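Home | Notices | Minutes | Contact

Kevenia Shared Workroom: Minutes, November meeting
Last updated: November

Present: Eleni Berisha (chair), Firouzeh Zamani (notes), six members.

1. The white table
Eleni opened with the marks on the big white table and was delighted that so many people had ideas for cleaning it! Members agreed that the table is the best thing we've bought and well worth looking after.

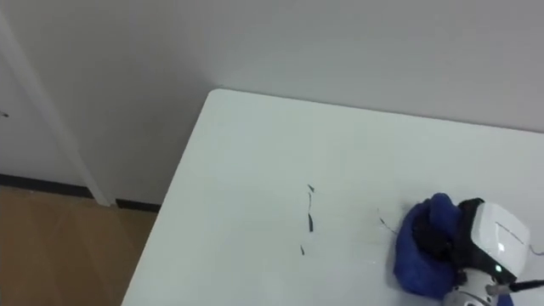

Item 1: dark marks on the tabletop, left of center.

Firouzeh suggested starting with a plain cloth and a little dish soap, then moving on to something stronger if needed. Agreed. Scouring pads are out, as the matte finish would suffer.

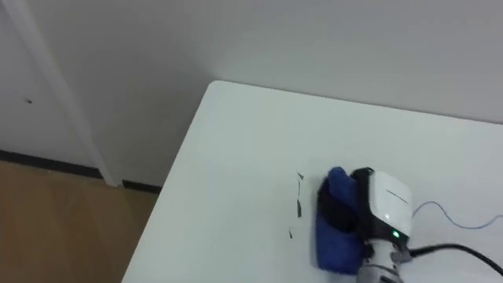 Eleni loves the blue cloths (so soft!) and asked that they be kept for this table alone. A pack from Sison is $6, and Firouzeh will order one.

2. Paper for the table
A 900 mm roll of kraft paper was proposed for anyone using ink or markers. Great idea, warmly received. Eleni to ask Distano for a price.

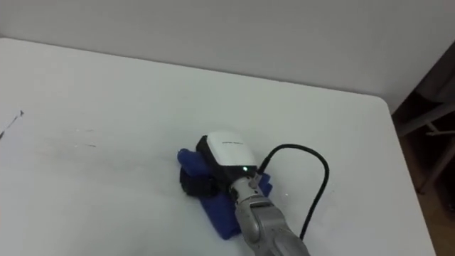 Cloths go in the wash after each session, please, and get folded back onto the shelf. Firouzeh will put up a note.

3. Next meeting
Same room, same time. Bring your cleaning tips!

Related items
October minutes
Workroom booking rules
Supplies wish list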